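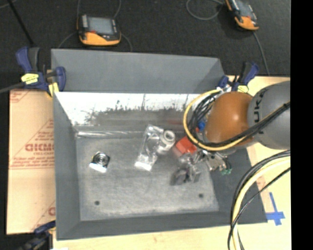

Grauer Behälter aus Blech mit schrägen Seitenwänden. Am Boden sind Kratzer und zwei kleine Löcher zu erkennen.

Dorneck: Neue Annahmeregeln für Altmetall ab 1. März 2026

Der Wertstoffhof Dorneck ändert die Annahme von Altmetall aus Haushalten und Kleinbetrieben. Die neue Ordnung gilt ab sofort und ersetzt die Übergangsregelung, die im Februar ausgelaufen ist. Betrieben wird die Anlage weiterhin von der Prelari Entsorgung GmbH.

Kern der Änderung ist die getrennte Erfassung nach Werkstoffgruppen. Stahl- und Eisenschrott, Aluminium, Kupfer und kupferhaltige Legierungen sowie Edelstahl werden an verschiedenen Stellen des Hofes angenommen. Mischschrott kann nur noch abgegeben werden, wenn sich die Bestandteile mit üblichem Handwerkzeug nicht trennen lassen. Darunter fallen etwa vergossene Bauteile und Verbundbeschläge. Über die Einstufung entscheidet das Personal bei der Sichtkontrolle an der Einfahrt.

Private Anlieferungen bleiben bis 28 Kilogramm je Tag gebührenfrei. Für jedes weitere angefangene Kilogramm werden 12 Cent berechnet. Gewerbliche Anlieferer benötigen eine Kundennummer und dürfen im Kalenderjahr höchstens 3000 Kilogramm abgeben. Mengen darüber hinaus sind direkt mit dem Verwerter Villano in Yau abzurechnen, der auch die Container aus Dorneck übernimmt.

„Die Sortenreinheit der Fraktionen bestimmt den Erlös, und der Erlös geht in die Gebührenkalkulation ein“, erklärte Betriebsleiterin Purificación Segura. Beanstandet worden seien vor allem Anhaftungen von Kunststoff und Dämmstoff an Aluminiumprofilen. Solche Profile werden künftig nur ohne Dichtungen und Isolierstege angenommen. Kabel sind ungeschält abzugeben; das Abbrennen der Isolierung ist unzulässig, abgebrannte Kabel werden zurückgewiesen.

Ausgeschlossen bleiben Druckgasflaschen, geschlossene Hohlkörper, Feuerlöscher und Behälter mit Resten von Öl, Lack oder Lösemitteln. Leere Fässer müssen spundlos und beidseitig geöffnet sein. Elektrogeräte zählen auch dann nicht als Altmetall, wenn ihr Gehäuse überwiegend aus Stahlblech besteht. Sie gehören zur gesonderten Sammelstelle am Nordtor, ebenso Akkus und Batterien. Späne aus der spanenden Bearbeitung werden nur tropffrei und in geschlossenen Gebinden angenommen.

Die Verwiegung erfolgt auf zwei Waagen. Kleinmengen werden auf der Plattformwaage neben dem Annahmebüro erfasst, Fahrzeuge mit Anhänger fahren über die Brückenwaage und werden nach dem Entladen ein zweites Mal gewogen. Maßgeblich ist die Differenz beider Wägungen. Der Wiegeschein weist Fraktion, Nettogewicht und Gebühr aus und ist bei Reklamationen vorzulegen. Spätere Einwände gegen die Einstufung sind nach Verlassen des Geländes nicht mehr möglich.

Für die gewerbliche Anmeldung ist Upendo Minja im Kundenbüro zuständig. Fragen zur Abgrenzung der Werkstoffgruppen beantwortet Ruan Van der Merwe von der Abfallberatung. Bereits vergebene Kundennummern behalten ihre Gültigkeit, die hinterlegten Angaben zu Betriebssitz und Abfallschlüssel müssen jedoch bei der nächsten Anlieferung bestätigt werden. Die vollständige Annahmeordnung mit Gebührentabelle hängt im Eingangsbereich des Wertstoffhofs aus. Die Öffnungszeiten ändern sich nicht.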